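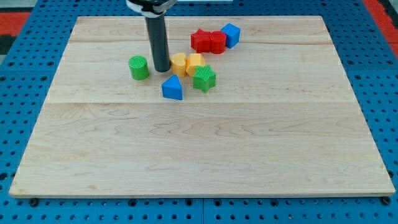
4.2 Tabletop sorting as a stand-in for chores

Putting toys back in a bin, clearing a counter and kitting small parts on a shop floor all begin the same way: a person says which thing goes where, and something has to move it there. We used a reduced version of this job. The arm has a plain cylindrical end effector and no fingers, so every move is a push. The work surface is a maple board, and the eight blocks come in four colors (Figure 4). Two of the blocks are stars and two are cylinders, so an instruction such as "move the star to the left side" is unclear until a color is added.

Figure 4. The Gevar task at the Domport site. The blocks are grouped toward the far side of the board, with the near part open. The blue triangular block is the closest to the near edge.

We collected 2518 instructed pushes and kept 2150 after removing those with unclear wording. The remaining set was split by instruction type. Single-block moves to an open area were the easy case, and the policy completed 98 of the 150 held-out trials. Most failures came when the target was touching another block - the tip moved both, and the policy then spent its remaining time trying to separate them. Stars were worse than cubes, as a push on one point tends to spin the block.

We do not read these numbers as evidence that a machine can tidy a room. A person does this job without thinking about contact at all. A shop could use the present system for slow sorting of rigid parts, with someone nearby to step in.

Comments (2)

Piyumi Bepari
Did the time limit include the arm's return to its start position? In our Punach runs that changed the score a lot.

Asanka Gazi
It did. We will add a line on this in the September version.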